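23 October 2019

Up before six because of the wind. The shutter on the landing has come off its bottom hinge again and was knocking. I tied it back with garden twine and stayed up, made tea, and did the accounts for the boat at the kitchen table until it was light enough to see the harbor wall.

The accounts are not as bad as I thought. The haul-out came to 585, which includes the pressure wash and two nights on the hard. Paint is separate. I had written it down twice, once under yard and once under paint, and that was most of what was worrying me last week. Remora has cost less this year than last, mainly because I have used her less.

Gonçalo called at eight to say the yard can take her in December if I make up my mind by the end of the month. He wants the mast out this time. I said I would look at the step first and let him know. He thinks the wood under it is soft on the port side. I pushed a screwdriver into it in the spring and it seemed all right to me, but he has done a lot more masts than I have, so I expect the mast will come out.

Walked down to look at her mid-morning. The tide was well out and she was sitting in the mud, leaning a little toward the wall. Pumped the bilge, 40 strokes, more than I like. The water tasted fresh, so it is rain coming in and not the harbor. Probably the forehatch. I put tape along the forward edge and will check it after the next good rain. Took the cushions out and carried them up to the car in two trips. One of them has mildew along the piping and will need washing in the bath.

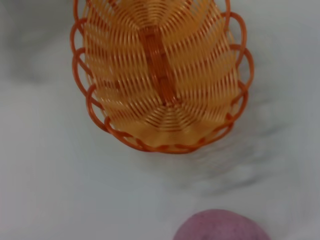
Stopped at Hrytsenko on the way back for stainless screws. They only had them in boxes of a hundred, and I needed 16. Bought the box. Also bought a tube of sealant, a scraper blade, and a pair of gloves to replace the ones I left on the bus. The man at the counter asked if I was still thinking of selling her. I must have said something to him in the summer. I told him no, not this year.

Lunch was soup from yesterday and the end of the bread. I meant to lie down for half an hour and slept for nearly two. I woke up with a stiff neck and was annoyed about the lost light.

Afternoon on the tiller. I brought it home in September and have been putting it off. The old varnish came away easily at the handle end and not at all near the rudder head, where somebody in the past used a different product, something hard and yellow. Scraped until my wrist hurt and then sanded. There is a crack about as long as my thumb on the underside. It doesn't go through. I ran thin epoxy into it, wrapped it in tape, and left it across the two chairs in the back room with the heater on low.

Fedir came by at five to return the charts. He has been as far as Drendamon and back, single-handed, in that little boat with no proper galley. He was held up there for three days by fog and ate canned beans and crackers. He said the new marks on the approach are hard to pick out with the sun behind them, and that the visitor moorings have been moved further in, so my notes are out of date. I got out the pilot book and he penciled in the changes while I made coffee. He thinks there is less water over the bar than the chart shows, and he touched once coming out, near low water. He wasn't worried by it. 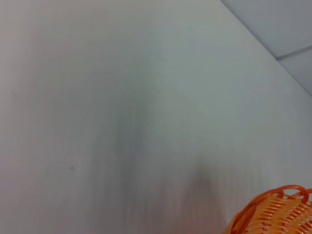
We talked about next summer. He wants to try for Dukari in June if he can get the time off. It would be two long days with a night at anchor in between, and he would like a second boat along. I said I would think about it. I would want a new battery first, and a better anchor light, and the forehatch fixed for good. I would also want to have been out more than I was this year. I went out four times between May and September and never overnight. Last year it was nearly every weekend. I put it down to my knee, but the knee has been fine since July.

He stayed until after seven. I offered him supper but he had to get back for his daughter.

Fried two eggs and had them with potatoes. Checked the tiller and the epoxy is still tacky, so the heater stays on another hour. Wind has gone round to the northwest and dropped. The shutter is quiet.

To do tomorrow – call the yard back and ask what they charge for the mast by itself, wash the bad cushion, find the hinge pin for the shutter (blue tin, or else the drawer with the fuses). Return the library book, already overdue. Low water is a little after noon, so I can get under her and look at the rudder fittings if it stays dry.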